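Titine Stone Soap, 316 ml refill

Item no. 2194
Ships in 3 days
Suitable for: marble, granite, travertine, terrazzo, and sealed limestone
Not suitable for: unsealed wood, suede, your uncle's truck

Marble is a lovely material with the constitution of a Victorian invalid. Lemon juice marks it. Vinegar marks it. Red wine you can guess. Titine was mixed for people who bought the table anyway and would like to go on eating at it.

The soap is pH neutral, lightly scented with orange blossom, and leaves no wax behind. One capful goes into a bucket of lukewarm water. Wipe on with a soft cloth, wipe off with another, and resist the urge to add a second capful. More soap gives you streaks, and then you write to us about the streaks.

A refill makes 70 buckets. It won't remove etching, which is damage to the stone itself, and it won't fill chips. For those you want a stone restorer and a calm afternoon.

Dima Farah answers care questions by email on Thursday. Send a photo of the stain and try to remember what it was. "Something brown" gets a slower reply.

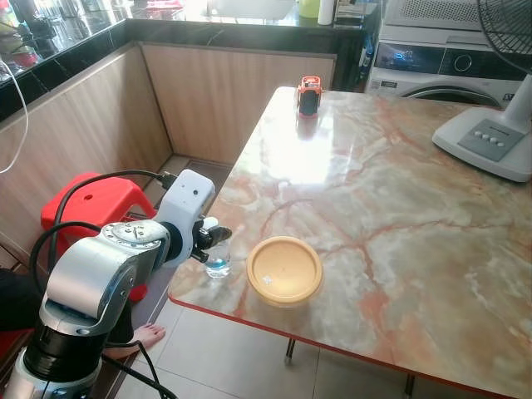

SKORKWOOD, March

The new batch is in stock. Rima Kanaan has gone back to the old cap, the one that closes, after a winter of letters on the subject. Scent and strength are unchanged, and bottles with the previous cap are sold at a discount while they last. Returns are accepted on unopened refills only.

See also: Harari cotton cloths, Fakhoury stone sealer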